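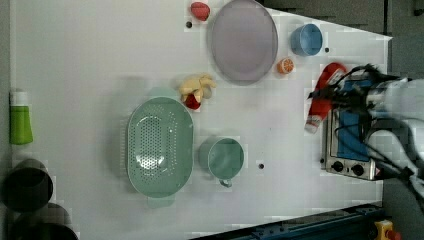

3.2 Storage habits and condiment waste in shared kitchens

The second part of the study looked at how households store sauces once the container has been opened. Earlier work in the Wusisik district dealt mainly with bread, milk and fresh produce, and sauces were grouped under "other." Picard's kitchen diary method was used again here, with small changes to the wording of the evening entry. A total of 200 households received the diary in May, and 74 percent returned it complete. Incomplete diaries were left out of the tables but were read for comments.

Respondents were asked where each opened sauce was kept, who in the household used it, and what led to its being thrown out. Squeeze bottles were treated as a separate group from glass jars. The two differ in how much product is left behind at disposal, and earlier diaries did not record the difference.
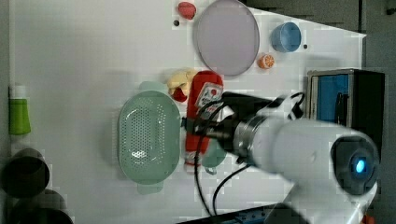

Figure 4. Squeeze bottle on its side, with a colander to the left.

Households in the Plevel apartments, where kitchens are shared by several tenants, reported more duplicate containers than households in Nasrallah. Tenants often bought a second bottle while the first was still in use, and labeled it with initials or a room number. In these kitchens the median time from opening to disposal was 52 days. Residents who set aside one shelf for common use reported fewer duplicates, although the group was small and the result should be read with care.

The reason given most often for disposal was doubt about age. Few respondents wrote the opening date on the container, and most relied on smell or on the look of the cap. Printed storage advice was rarely mentioned. One entry from Zukine stated that the household "clears the door of the refrigerator every Monday, whatever is in it." 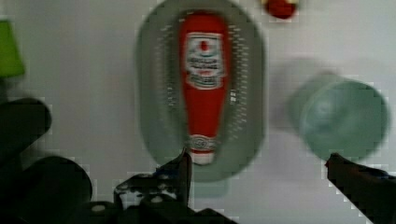 Figure 5. Ketchup bottle in a gray oval tray; pale green cup at right.

Product left in the container was weighed at the close of the diary period. Squeeze bottles stored upright on the cap held less at disposal than those stored on the base. The weights for glass jars varied too widely to support a comparison. Seven households returned containers that had been rinsed before collection, and these were removed from the analysis. Results by household size are given in Section 3.3.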